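Home | Notebook | Recipes and glazes | Kiln log | Contact

22 Jul 2025

Grunden black, second round of tests

Opened the small kiln at half past eight and I am still grinning. The new black slip works! After the mess in April, when every tile came out the colour of weak tea with blisters along one side, I had more or less written it off, but Lutz kept saying the clay was fine and the firing was wrong, and I owe him a pint.

For anyone picking this up cold: Grunden is our name for the dark slip we want under the plain tableware. It goes on at leather-hard, gets one firing and no glaze on the outside. The aim is a black you want to put your hand round, dry to look at but not scratchy. Shop-bought black stain gets you black easily enough, but it looks like paint. The Premcombe clay has so much iron in it already that it only needs a push, and the result has a bit of brown warmth in the thin places.

What changed since the April batch

Sieved the Premcombe twice, second time through the fine mesh. You would not believe the grit that came out, including a piece of what I think was snail. Let the slip stand for a full weekend before using it and poured off the water on top. Cut the manganese right down (I never liked having it in there, masks or no masks) and made up the difference with red iron oxide. Slowed the first part of the firing a lot. Lutz's theory was that we were sealing the surface before the clay had finished gassing off, and judging by today's shelf he has it right.

Test tiles

Made 23 tiles, numbered on the back with the needle tool. Tile 9 lost its number under the slip and I only know it by elimination. Notes on the interesting ones:

Tile 4: one coat, brushed. Brush marks show, but in a nice way, like a ploughed field. Keep for bowls?

Tile 11: two coats, dipped. Best of the lot. Even, deep, no pinholes. Rubbed it with a wet thumb and it didn't mark.

Tile 12: same as 11 but burnished with the back of a spoon before firing. Shiny in patches, dull in others. Lovely to hold, hopeless to repeat.

Tile 17: three coats. Flaked at the corner. Too thick, too greedy.

Tile 20: the Fidero recipe from the old red folder, for comparison. Greenish! No idea why. Lutz thinks somebody copied the copper line down wrong years ago, and looking at the handwriting I wouldn't argue.

Shape

The shape I keep coming back to is the straight-sided one, no handle, no foot ring showing. I tried a tapered version on Friday and it looked like a flowerpot. With a surface this quiet the outline does all the work, and the rim especially wants to be crisp -- I've been compressing it with a strip of chamois and it makes a huge difference. A small black cylinder on a warm brown table is hard to beat.

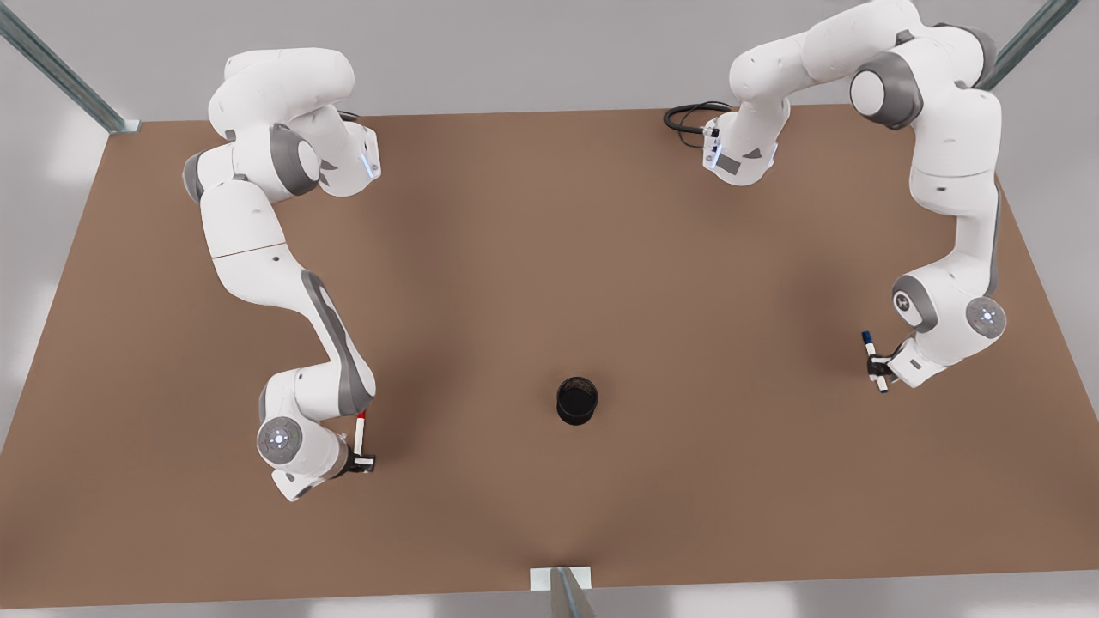

Shrinkage and weights

Boring but needed. Thrown from 400 g of clay, trimmed to taste. Wet bar marked at 149 mm, still to be measured after firing because I left the callipers at home. Will fill in tomorrow. The slip and the body seem to be shrinking together, anyway: not one crack at the join on the dipped tiles, and I went over them with the hand lens.

Inside glaze: the Lakatos clear has gone milky on me before over dark clay, so put it on thin. Pour in, swirl, pour out, count of 4 and no longer. Wipe the rim straight away with a damp sponge or it runs down the outside and leaves a tide line.

To do

Throw a dozen of the straight ones, all from the same bag.
Mix a proper bucket of the tile 11 slip and LABEL IT.
Ask Lutz whether he wants the bottom shelf on the next firing.
Order more kiln wash.
Try tile 11 over the white stoneware, just to see -- it'll probably peel, but I'd love to know.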